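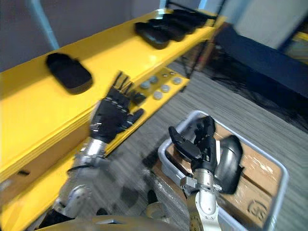
*Picking practice at the yellow rack: a black oval pad held over the grey bin.*

# Grotness Robotics Club: picking project FAQ

Last revised 16 July 2019. Corrections go to Vilgot Granström.

## What is the picking project?

A student project in which a two-armed robot takes goods from a low shelf and places them in a bin on the floor. The team prepares for the Mitholm round in March, where the same task is run against a clock. The club calls its robot Zou.

## Who can join?

Anyone enrolled at Grotness who has finished the safety session. First-years are welcome. You do not need to have written code before, but you will be expected to read some within your first term.

## How is the team organised?

There are 3 groups:

- **Grasping**, led by Estíbaliz Moya: finger positions, grip force, release.
- **Motion**, led by Ottar Hellström: arm paths, wrist angle, clearance at the shelf edge.
- **Logging**, led by Aslak Engebretsen: recordings, run sheets, fault reports.

New members choose one group and may change once during the year.

## What does a run consist of?

One item type, one shelf, one bin. The operator calls the item, the arm collects it, and the hand opens over the bin. A run ends at 20 placed items or at the first stop, whichever comes first. Write down the stop even if the cause seems obvious.

## Why are the items so different in shape?

Flat and rounded parts need different grasps. The oval pads can be closed on from both sides and turned on edge. Small discs lying flat on a shelf give the fingers very little to hold, and the grasping group treats them as a separate problem. Do not mix results from the two in one sheet.

## Does the layout stay fixed between runs?

The rack and bin positions are marked at the start of a session and should not be moved until it closes. Shelf contents change with the item list. If the bin is knocked, return it to the marks, note the time and repeat the run.

## What goes into the bin?

It depends on the exercise. Some are done with a sheet of cardboard lying flat in the bottom, others with taped cardboard boxes. State which on the run sheet. The depth available for release differs a good deal between the two, and a path tuned for one should not be reused for the other without a slow pass first.
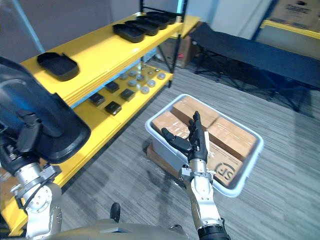

## Can I work near the robot on my own?

No. The minimum is 2 people, one of them at the stop button. Stay outside the reach of both arms whenever the drives are powered, including when only one arm is in use.

## How long is a session?

Around 8 hours of bench time are booked per week, split between the groups. Aslak Haugen keeps the booking list. Unused slots return to the list at noon – please do not trade them privately.

## My recording is blurred. Should I delete it?

Keep it. Fast arm moves often smear the head camera picture, but the joint log is still usable. Mark the file "blur" and leave it in the session folder.

## Is there a fee?

Membership is free. Travel to Mitholm is paid by the school. The practice day at Grultcombe is not covered, and members arrange their own transport.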